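**Handout 6 - Comparing two parallel grippers in simulation**

Read before the Friday session. It assumes you have the arm model loading and can step the controller by hand.

## 1. What is compared

Two gripper models, Hosa and Skunberg, are fitted in turn to the same simulated arm. Each has two parallel fingers and a wrist camera fixed to the housing. Arm gains, time step and scene are held constant. Only the gripper file changes.

Do not tune one model and leave the other at its defaults. Last November's reports contained several comparisons of this kind and they could not be marked as comparisons.

## 2. Procedure

1. Load the room scene and set the random seed.
2. Run 600 closing cycles with no object, logging finger position and commanded force.
3. Repeat with the block set supplied by Fadime Uysal.
4. Swap the gripper file and start again from step 1.

Reference results for step 3, in successful grasps over the full set of trials:

| Gripper | Successful grasps |
|---|---|
| Hosa | 1,290 |
| Skunberg | 1,613 |

Your totals need not match these exactly. The order should be the same. If it is reversed, check the friction values first, then the finger pad geometry.

## 3. Wrist camera

The camera moves with the gripper, so the fingers hold nearly the same place in every view while the background changes with the arm pose. This makes the wrist view a convenient check on the mounting transform. It is a poor guide to where the arm is in the room, particularly when the wrist is pitched upwards and the work surface is out of view. 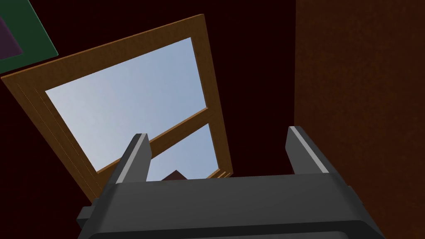 The mounting transform is stored in the gripper file and not in the arm file - swapping grippers therefore swaps the camera pose as well. Record both poses in your log. A policy trained on one view and tested on the other will usually do worse, and the loss should not be put down to the fingers.

## 4. To hand in

- Both log files, unedited
- One plot of finger position against time for each gripper
- Camera poses, in metres and radians
- Half a page on which differences come from the gripper and which from the camera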